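Chapter 4
Picking Things Up and Putting Them Down

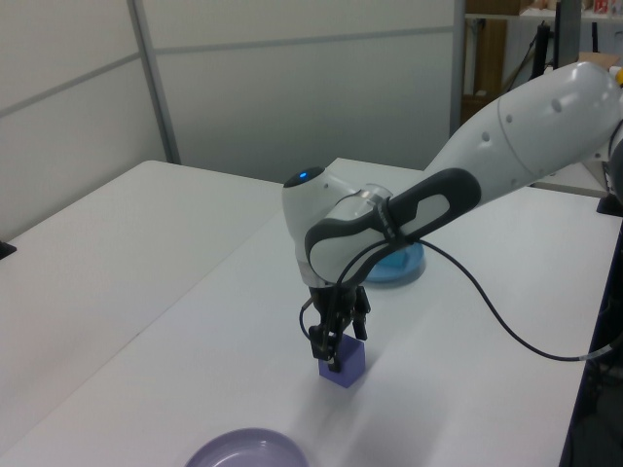
By the end of Chapter 3 you had an arm that could wave at you, and I hope you showed it off to somebody. I certainly did. I dragged my neighbor Shuk-fan Fang over to the Tramdale workshop on a Saturday morning and made the arm go up and down for her until she asked, very politely, whether it could do anything useful. It couldn't. This chapter is what I did about that.

We're going to teach the arm to grab a small block, lift it, carry it over to a bowl and let go. You do this forty times a day with your keys and never think about it. An arm has to be told every bit of it – where the block is, how high to stop above it, how far to open the fingers, how hard to squeeze, and when to quit squeezing. I spent most of a winter getting those things wrong, so a lot of what follows is me telling you which wrong turns to skip.

What you need on the bench

A small cube, first of all. Go for one with flat sides and a bit of rounding at the edges, in a strong color that stands out from your table. Mine is purple and I've grown fond of it. Please don't start with an egg or a phone!

You'll also want a shallow bowl or a plate with a rim to drop the cube into. Shallow matters, and I'll get to why in Section 4.3 when we talk about how low the fingers can go before they bump into something. Kitchen stuff is fine.

Then a plain, light tabletop that doesn't wobble. At Tramdale we push two tables close together, and for my first few weeks I kept leaning on one while the arm worked on the other. If they touch, every lean moves your work surface a hair, and a hair is plenty to spoil a grab.

A word about the cable

Before you run anything, look at the cable by the wrist. Leave a loop of slack there, strap it to the arm, and let the rest hang in a long easy curve off to the side. My first try had it pulled tight (I thought it looked tidy) and the arm yanked its own plug out on program number 2. Move every joint by hand through its full swing, with the power off, and watch the loop the whole way.

How the chapter is laid out

Section 4.1 covers straight-down grabs, with the gripper pointing at the table, and we'll stay with those for a good while. Section 4.2 is about finger pressure. In 4.3 we add the bowl, and in 4.4 you'll run the whole move 20 times in a row and write down each miss in your notebook. Keep the misses. You'll want them again in Chapter 6.

So clear off your table, find your cube, and set the arm to its slowest speed.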